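Most advice on storing dishes assumes you have a cupboard problem and need to buy something. I doubt it. I have bought two racks and a mug tree in my life, and only the mug tree did what the box promised. So treat what follows as a method for small kitchens, and ignore the bits that don't suit yours.

## Sorting a small set of dishes

1. Clear a table and put down a mat. Sorting inside the cupboard is how plates get chipped.
2. Bring out everything you use in a normal week. The Pravetti catalog says to start with "occasion pieces." Skip that.
3. Nest by size: plate, then bowl, then cup. Stop at three pieces. Taller stacks look clever and you'll unstack them every morning.
4. Hang mugs by the handle, one to a peg, and put them on opposite sides of the post. I've tipped a tree by loading one side.

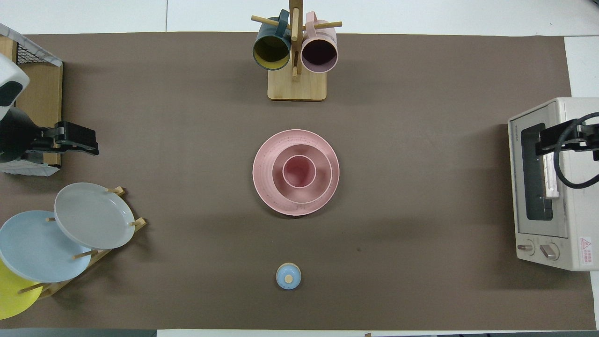 Piret Kuusk disagrees with step 3 and wrote to say that a cup should never live inside a bowl, because the glaze on the foot is often left rough and scratches whatever is under it. Fair enough. Run a thumb around the foot of your cup. If it feels like sandpaper, keep the cup out of the stack.

5. Stand the flat plates on edge in a wooden rack. Leave the plate that belongs under your bowl out of it, or you'll be pulling the pair apart all the time.
6. Put the plate you reach for most at the end nearest you. Color order is for shop windows.

Some people swear by felt pads between plates. Cedavow sells them, and I used a pack for a whole winter without seeing any difference.

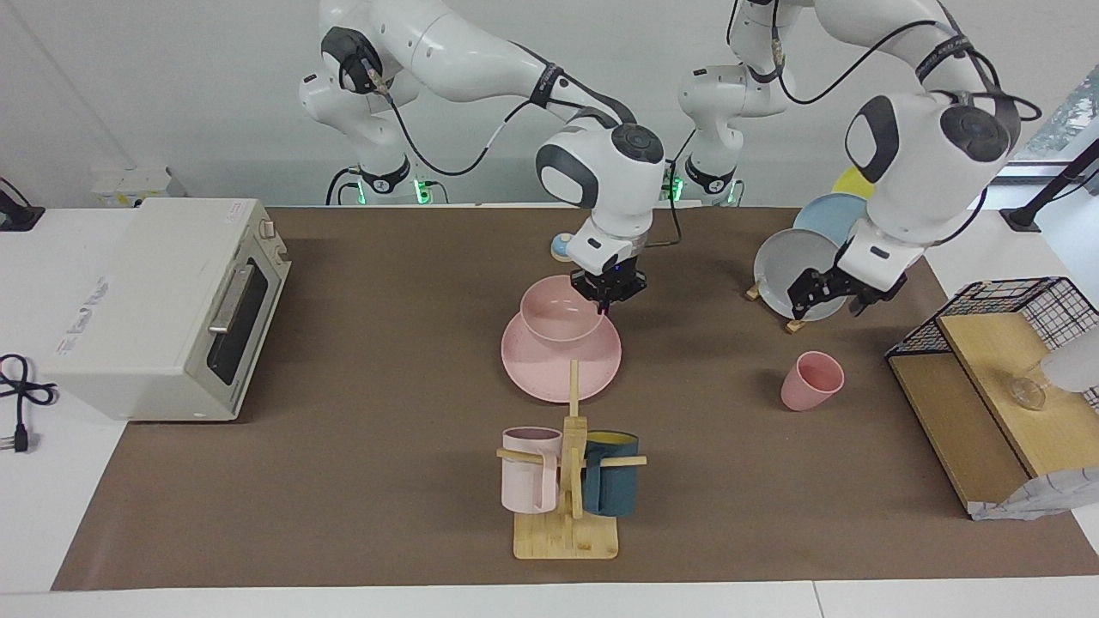
7. Try the arrangement on the table before moving any of it to a shelf. Make a pretend breakfast. If you have to lift one thing to get at another, change it now.
8. Measure the shelf, then measure the mug tree with mugs on it. Handles add more width than you expect.

Leave small lidded pots and other odds and ends until last. They fit in whatever gap remains, and if there's no gap, they can go in a drawer.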